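What I Learned From Phishing My Own Dorm (With Permission)
Final project report, Intro to Network Security
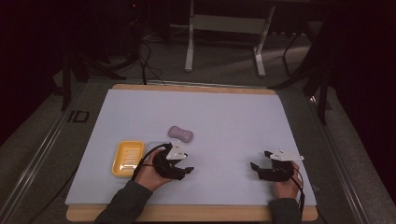 I should say up front that I picked this project because I fell for a fake email in November. It was a message that said my campus printing balance was about to expire, and I clicked the link, typed in my password, and then sat there wondering why the page had gone blank. Nothing terrible came of it (I changed the password within the hour), but it bugged me for weeks. So when we had to choose a topic I went with phishing, and specifically with whether a short training session makes people in one dorm any harder to fool.

The dorm is Brotness Hall, where I live. The ethics office signed off on the plan after two rounds of changes. The biggest one was that I wasn't allowed to collect passwords, even fake ones — the landing page could only record that somebody had opened it. They also made me get consent at the start of the semester, so everyone knew that some kind of test email might show up sooner or later. That probably made people more careful than they normally are, and I'll come back to it.

109 people signed up. I was hoping for half that, so I was pretty thrilled!

How I set it up

I used a free tool called Zerex to send the messages and log the clicks. It took me a whole weekend to get it running, mostly because I had the mail server settings wrong and every test message went straight to spam. The lab instructor had to get my sending address put on the campus allow list before anything came through at all. If you're doing a project like this next year, ask for that in the first week. I asked in the fourth and lost a lot of time.

There were two emails. The first was a package notice from a delivery company I made up, Statau, saying a parcel was being held at the front desk. The second was a shared document notice that looked like it came from a class. I tried to make them about equally believable, but I had no good way of measuring that, and my gut says the package one was sneakier. Who doesn't want a package?

Between the two I ran a training session in the Gillies lounge. It was half an hour long, with pizza, and I went over how to check the sender's real address, how to look at where a link goes before you click it, and what to do if you already clicked. I spent more time on that last part than I'd planned to. People had lots of questions about it, and a few of them were pretty clearly asking about something that had already happened to them.

What happened

On the first email, 32 people clicked. On the second one it was 17. I was really happy with that for one evening, and then I started picking it apart.

The trouble is that only 31 people came to the training. I had figured the drop would come almost entirely from them, and it didn't. Plenty of people who skipped the session and clicked the first time left the second one alone. When I asked around afterward, the story I kept hearing was that the package email had turned into a running topic at breakfast, and after that everyone was suspicious of everything. One hallway had a group chat going where they posted any message that looked weird, including a couple of completely real ones from the registrar.

So I can't say my training worked. I can say that clicks went down, and that getting caught once (or hearing about someone who did) may have done a good part of the job for me.

Problems with the project

The consent form is the obvious one. The two emails being different is another, and I should have split the dorm in half and sent each half the messages in the opposite order. I also have no idea how many people opened the second email at all, since it went out during midterms and a lot of us weren't reading anything that didn't have a grade in it.

Also, Zerex counts a click if a mail app previews the link by itself. I caught this late and filtered out what I could by looking at the timestamps — anything that landed within a second or two of delivery got tossed. I think that's fair, but I might have missed a few, or thrown out somebody who's just very quick.

If I did it again

I'd send more than two messages and space them out over the whole year. I'd also add a report button and track who uses it, because the group chat was the most interesting thing to come out of all this and I have no numbers on it whatsoever. The email templates and my filtering script are in the course folder if anybody wants to start from there. The script needs the log file saved as plain text first or it'll crash.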